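Home & Pantry

The Snack Drawer Diaries

I moved into my place in Standville with one good pan, two chairs and a drawer that I told myself would hold dish towels. It holds snacks. It has held snacks since the first week, and for a long time it was the worst drawer in the house, the kind you have to slam shut with your hip while a bag of something crunches in the runners.

So this January I finally emptied it. All of it, onto the wood, under the window light (late afternoon, when every crumb in the house suddenly shows up). I found crackers I don't remember buying. I found a granola bar from a road trip to Toledo, and I know it was from Toledo because the gas station receipt was still rubber-banded to it!

My rule for the day was simple — everything out, everything wiped, and nothing goes back in until I've looked at the date. I made three piles: eat soon, keep, and what was I thinking. The third pile grew fastest. I am a sucker for a shiny wrapper, and the long skinny ones are my downfall, the ones you grab at the register while you're waiting for somebody to find their coupons.

The skinny ones are also the hardest to store. Lay them flat and they slide under everything else and get creased. Stack them and the stack slithers. What finally worked for me was standing them on end, like files, where I can see the colors along the side and pull out the one I want without digging.

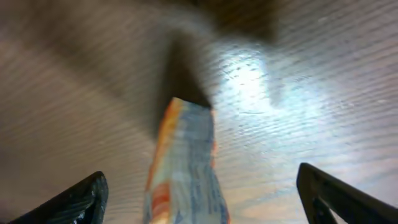
What went back in

I kept the setup cheap. A couple of shoeboxes with the lids off, trimmed down with kitchen scissors until they cleared the top of the drawer, and that was it. Tall things in one, squat things in the other. I had been eyeing a bamboo divider set from a shop called Cladcombe, and it's lovely, but I'd rather spend that money on the snacks.

My drawer is 20 inches wide, so the boxes sit side by side with a little gap left over, and the gap is where the gum goes. I put the older packages at the front and the new ones behind them, the way I was taught at my first grocery job, and I've stuck with it for two whole weeks now, which for me is a personal record.

The crackers went to the birds. The Toledo granola bar I ate standing at the counter, and it was a bit chewy but fine. In February I'm doing the spice rack, and I already know there's more than one jar of paprika in there.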